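Osvaldo Dal Bello
Thread: getting a small toolbox back in order (1/8)

Doing the household toolkit this week. Black plastic box, orange latch, molded slots for everything. Tape measure, pliers and hammer go in the lid. The rest goes in the base.

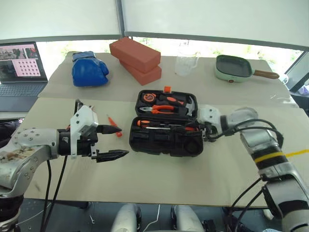

2/8
Start with the lid. The slots there only fit one thing each, so there's no guessing. Tape measure top left, pliers under it, hammer head at the right end.

3/8
Then the base. Don't lay a screwdriver across the compartments and call it done. It has to sit down in its own recess or the lid won't close flat.

4/8
Small screwdrivers are the ones that wander. Mine end up on the table, in a coat pocket, once in the bread drawer. Put them in before the big one.

5/8
Cardboard on the table first. I use flattened boxes, two sheets overlapped. Saves the tabletop and you can fold the dust up in it after.

6/8
Griet Leemans asked if a tool roll would be better. For the car, yes. At home I like a box - you open it and see what's missing.

7/8
If a slot is too tight, leave it alone for a few days before you start trimming plastic. I cut one on my old Juner box and the pliers fell out every time I picked it up.

8/8
Last thing is the latch. Close it, lift the box by one end, listen. If something slides, open it up and find out what. Doing the kitchen drawer on Wednesday - that one has 140 loose screws in it and no slots at all.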